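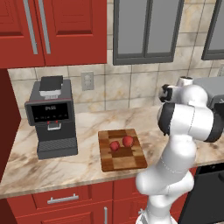
I'm looking for a few people to help me finish a kitchen robot, and if you've ever wanted to boss an arm around without any chance of breaking a real mug, keep reading.

The project is called Plilto. It started in March on my kitchen table and has since moved into the shared workshop behind Pettigrew Hardware, where I rent a bench by the window and talk too much to whoever is soldering next to me. The long-term plan is an arm that can help me get breakfast together: pick up an apple, put it on the board, maybe someday deal with the coffee. Right now most of the work happens in simulation. I've got a kitchen built in software, with red cabinets (my one decorating choice, I love them) and a marble counter, and the white arm practices in there while I bolt together the real one very slowly out of parts I can afford.

So what do I need? Mostly drivers! I want people who'll sit down at the bench computer with a game controller and steer the simulated arm through simple jobs, over and over, so I have good examples to train on. I've recorded 200 runs by myself and they all have my bad habits in them. I come in too steep, I panic near the backsplash, and I always go for whichever apple is easiest. I need other people's hands on this thing.

You do not need to know how to code. You do not need to know anything about robots. If you can play a video game without throwing the controller, you're in. Lefties very welcome, and so are people who've never used a controller in their lives, because those runs are useful to me too (I'll show you the buttons, it takes a few minutes).

A session is 30 minutes of driving with a break whenever you want one. I'd love it if you could come to three sessions, but one is fine. There's room for 8 people in this round. I can pay $40 per session, cash or transfer, plus whatever snacks I've remembered to buy. The workshop is on the ground floor, the door is wide, and the bench goes up and down. It does get loud when the table saw is running, so bring headphones if that bugs you. I have one spare pair.

I'm also hoping to find one person who wants to stick around longer and help with the simulation itself. The thing that's eating my evenings is contact. Round objects on a hard surface are a pain, and mine like to creep across the cutting board when they should be sitting still. If you've spent time with physics engines, or you're a student who'd like to, I'd really like to talk. I can't pay a proper wage for that part, but you'd get your own key to the workshop, a share of the bench, and your name on everything when I post the files. I'm using a homemade controller layer called Trondine. It's messy and the comments are mostly me complaining, fair warning.

What I record: the arm's movements, the controller inputs, and the rendered view of the kitchen. What I don't record: you. There's no camera pointed at your chair and no microphone. You can ask me to delete your runs any time before I post the files and I'll do it that day.

You should be 18 or older, just to keep the paperwork simple. Please skip this one if screens with a moving viewpoint make you queasy. I got a bit green myself the first week, before I fixed the zoom.

To sign up, drop a note in the Plilto box at the workshop front desk or reply through the Jurkico noticeboard. Tell me which evenings work for you and whether you want to drive, help with the sim, or both. I'll take names until Fri 4 July and get back to everyone, including the people I can't fit in this time. If you just want to come by and watch for a bit before deciding, that's fine too. I'm usually at the bench after dinner.

More on the Jurkico noticeboard
Wanted: someone to share a 3D printer and its repair bills
Free to pick up: box of stepper motors, condition unknown
Beginner soldering night, two seats left
Looking for a quiet air compressor to borrow
Plilto build notes: wrist joint, second try
Shared workshop bench rental, window side, waiting list open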